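Enport household tasks project — progress report, April
To: Gemma Naylor
From: Forough Yazdani

In April we held the open day in our Trasville workspace. There were 77 visitors, most of them from care homes and from small companies in the region. Els Van Dijk explained the work, and after this the visitors could watch the recording of drawer tasks with two hand-held grippers.

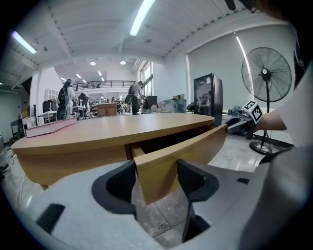
The recording of tasks goes according to plan. At the end of the month we have 556 accepted recordings, and 533 were promised for this stage. Drawers are now finished — the next group is cupboard doors, where we are still slow.

Many visitors asked when a robot will do these tasks alone. Daithí Brennan answered that training starts in June, and I prefer not to give an earlier date.

Costs of the day were 280 euros, within the budget. We ask for your approval of a second open day in autumn.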